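Clem Prendergast
OK, I have fallen all the way into old printed fabrics and I need to talk about it. Thread!

It started with a box lot from the Skisham flea market on Saturday. I wanted one tablecloth. I came home with 127 pieces of cotton – scraps, curtain panels, half an apron – and I've been grinning ever since.

14 comments 32 shares

The thing I've learned to look for is the repeat. Every print has one: the spot where the design starts over. Find one leaf or bud you'd know anywhere, then slide your eye sideways until you meet its twin. Measure between them and you've got your number.

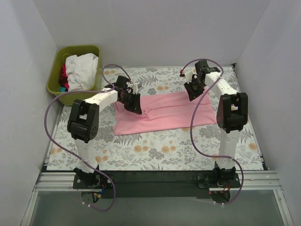
Florals are my favorite for this, especially the loose, scattered kind where the designer worked hard to hide the grid. My trick is to ignore the background greenery completely and follow the brightest color. With gray sprigs and fern fronds on off-white, like the print covering this table, I'd go straight for the round pale orange flowers. See how some of them come in pairs? Start with a pair and go looking for the next one!

My best find so far is a curtain panel with Wondovwood printed along the selvage and a pattern number, 816. There's a tiny wren in it that I didn't spot until I was ironing!! I would love to know who drew that wren.

6 comments 2 shares

Also, please check your selvages before you trim anything. Names, color dots, little arrows – it's all hiding in that edge strip, and I used to throw it in the trash. I'm still sad about a Trunbridge stripe I cut up for napkins.

If anybody has an old Wondovwood sample book, my messages are open. I'll trade you half an apron.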